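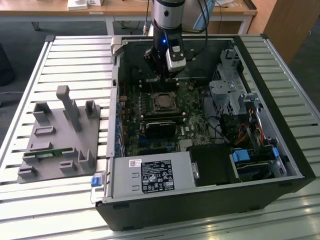 Unit 3: Who does what after the arm arrives

Reading: Honkanen, site notes on the Koltine repair shop (handed out in September)

Koltine services office desktops. Before the change, each technician took a machine from intake to final test. Now memory and processor work goes to the robot cell, and technicians handle diagnosis, cabling and anything the arm rejects.

Points to know:
Nearly 79 percent of technicians changed job grade.
Pay stayed the same for the first year.
Training was 3 days, on shift.
Huttunen, the shift lead, reports less wrist strain and more waiting.

Terms: task allocation, exception handling, deskilling.

For next class, write one page on who should decide when the cell is stopped. Use the Varkico case for comparison.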